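The Piano on Galtine Street

So my aunt left me a piano. She did not leave me the house the piano was in, or any money to move it, or a word about why me and not my cousin Brodie, who at least can play the first half of something. Just a line in the will, between the good towels and the bad towels: the upright goes to Csenge.

I live on the fourth floor. I'd like you to keep that in mind.

The lawyer, a very tired woman called Emília Sýkora, slid the paper across her desk and asked if I had questions. I asked if a person could say no to a piano. She said a person could, sure, and then it would go with the rest of the contents to a clearance firm in Rovport, and she turned her pen over a couple of times and said they mostly broke them up for the iron. I signed. I don't know what I was thinking. I think I was picturing the iron.

Now, I hadn't been in Aunt Ataahua's house since I was nineteen. She wasn't my aunt by blood, she married my mother's brother and then outlived him by thirty years, which my mother never quite forgave. Ataahua Tamihana, she kept her own name on the doorbell the whole time. She smelled like oranges and she cheated at cards, really cheated, cards up the sleeve of her cardigan, and if you caught her she'd give you a dollar and deal again.

The house was cold and smaller than I'd left it. Brodie was already there, sitting on the front steps with the key and a sandwich.

"You came for the piano," he said.

"I came to look at the piano."

"It's a Matoušek," he said, as if that would mean anything to me. "She said it was worth something. She also said she used to date a senator, so."

It was in the back room, where it had always been, with the same brown water ring on the lid from the same vase. I lifted the cover and pressed a key in the middle and got a thunk. I pressed the one next to it and got a note, kind of, a note with a sore throat. Brodie played his half of something. It sounded like a bar fight two streets over. We both stood there laughing until it got a little hard to stop, and then he went to find out if the stove still worked.

I called movers that afternoon. The first place hung up when I said fourth floor. The second place, Veneck, quoted me $693, and when I said there was an elevator they said lady, that IS with the elevator. So then I did what I should have done first and called a tuner, to find out if the thing was worth hauling at all.

Her name was Štěpánka Mikuš and she was maybe seventy and came on the bus, with a tool roll under one arm and a thermos under the other. She didn't say hello to me. She said hello to the piano! She put her palm flat on the side of it, the way you'd settle a horse, and then she took the whole front panel off in about two moves and leaned it on the couch.

"Who has been putting things in here?" she said.

I came around and looked. Down at the bottom, behind the pedals, there was a heap of stuff. Playing cards, mostly. Aces. Kings. A whole lot of aces. There were cards with sailboats on the back, and cards with roses, and the blue ones we used when I was a kid. She must have been dropping them through the gap under the lid for decades, every time she heard somebody coming back from the kitchen.

"BRODIE," I yelled.
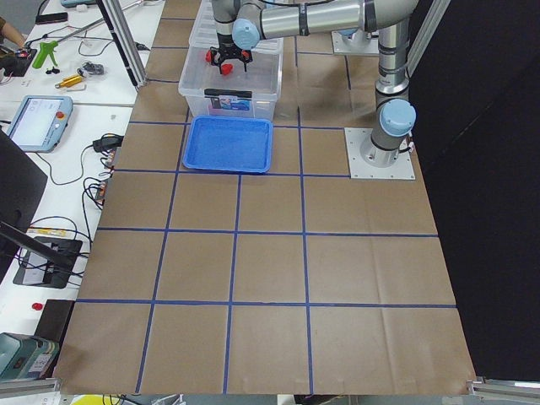

He came in with a dish towel over his shoulder and got down on his knees and just started scooping. Štěpánka poured herself some tea and watched us. Under the cards there was a pencil, and a dried-up slice of something I'm going to say was orange, and a bunch of dollar bills folded into tiny squares.

"Those are the ones she paid us," Brodie said. "When we caught her."

"She gave us those."

"And then she won them back, Csenge. Every single time. Did you ever once go home with a dollar?"

I thought about it. I had not. I had been nine years old and thought I was robbing her blind.

Štěpánka put her cup down and reached past both of us and pulled a king of hearts out from where it was jammed against a string. Then she pressed the thunk key, the one in the middle, and it rang out clear as you like, only flat. She said the soundboard was good. She said the pins were tired but holding, that whoever told us it was worth money was dreaming, and that she could make it decent in two visits, three if we talked while she worked. Brodie asked about moving it. She looked at him the way she'd looked at the water ring.

"Why would you move it? It likes that wall."

"They're selling the wall," I said.

She shrugged and went back to her pins.

I paid Veneck in the end. Three guys and a strap thing, and the piano rode up in the elevator on its end with one of them squashed in beside it – he waved at me as the doors closed. It takes up most of my living room. I've got the couch at an angle now and you have to go sideways to reach the window. The man downstairs has been up once already, and I'm learning, badly, from a book for children with a bear on the front.

Brodie comes over Thursdays. We tried playing with the cards from inside it, just shuffled the lot together, sailboats and roses and all, but you can't, there's hardly anything in there under a ten. We play anyway. He keeps winning, and he's started wearing a cardigan.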